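Pluvden Puts Out a Plain-Language Guide for Recording Everyday Tasks With Hand-Held Grippers

6/22/26

Good news for anyone who collects training data for household robots! Pluvden, the shared practice group for small robotics labs, has released its first guide for recording sessions, and it's short enough to read over lunch. The whole thing runs 12 pages. It covers room setup, consent, food on the table, the care of marker cubes and what to write down at the end of a shift.

The guide was put together by Grethe Bjarnason and Lavanya Kamath, who went through 68 written comments from people who do this work daily. Most of those people weren't engineers. They were the operators, the ones who hold the grippers and pick up a plate or a bottle over and over so that a robot arm can learn from it later.

"We kept hearing the same questions from every lab," Bjarnason said. "Who checks the cubes? Can I say no to being in someone else's recording? What do I do with the cake afterward? Those are great questions, and people had been making up their own answers for years."

Two labs, Druteck and Varma, have been trying out the draft since spring, and both plan to keep using it. Druteck liked the section on table tasks so much that it has printed the pages and put a copy at every station (laminated, too, so they survive the syrup).

A plate with a small piece of food on it is one of the tasks the guide spends the most time on. Operators are asked to bring both grippers in slowly, keep the printed faces of the cubes clear of sleeves and straps, and note it in the log when a fingertip touches the rim. A touch doesn't spoil a recording. An unlogged one can confuse whoever reviews it.

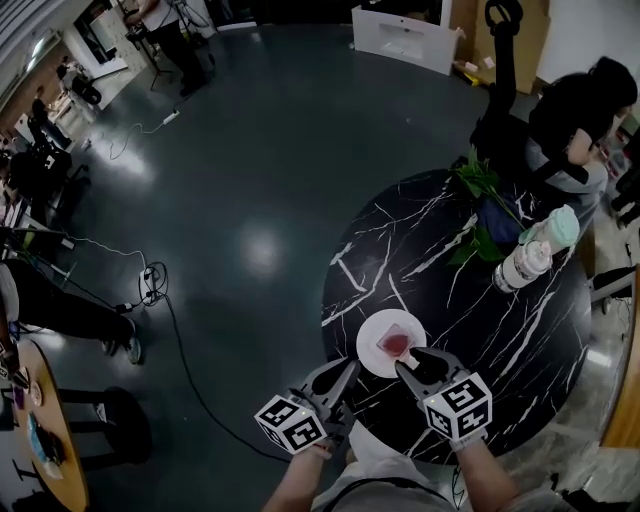 What the guide asks for

The rules are grouped under eight headings, and the authors have done a lovely job of keeping each one to a page or so. A few that readers will want to know about:

Floors and cables. Power cables should run along walls where the room allows it. Where they have to cross open floor, they get a cover or tape, and the operator walks the route once before picking up the grippers. Power strips should sit out of the walking path. Kamath says this page drew more comments than any other.

People in the background. Recording rooms are usually working rooms, with others at their desks or resting between turns. Everyone who might be picked up by a camera has to be told before it starts, and has to have a place to sit where they won't be. Saying no once is enough, and no one needs to give a reason.

Food. Real food is welcome, and the guide is cheerfully in favor of it, as soft and slippery things are what robots find hardest. Food used in a task is never eaten afterward. It gets its own bin, and gripper fingers are wiped down between food tasks and any others.

Marker cubes. A cube with a scuffed or peeling face comes off the gripper and is replaced before the next take. Cubes are wiped with a dry cloth only. The draft allowed a damp one, and Varma's operators talked the authors out of it after a batch of prints started to lift at the corners.

Shiny surfaces. Glossy floors and tabletops are fine to use, and the guide says a mix is good to have. Bright reflections should be mentioned in the room notes, along with which ceiling lights were on.

Breaks. Operators should put the grippers down after every 2 tasks, even if they feel fine. Wrists tire before people notice, and the straps can rub.

The log sheet

The last page is a blank log sheet that labs can copy as it stands. It asks for the room, the task, the operator's initials, anything dropped or touched by accident, and any change to the furniture. There's also a box marked "something odd," which Bjarnason says has been the most fun to read.

Software maker Wovo is working on a tablet version of the sheet, with a test copy expected in July. Paper will stay an option.

Labs can use the guide free of charge and change it to suit their rooms, as long as they leave the consent page as written. Comments are still open, and Kamath would especially like to hear from operators who are left-handed, who were thin on the ground in the first round. The authors will start on a second guide, covering laundry and folding, once those are in.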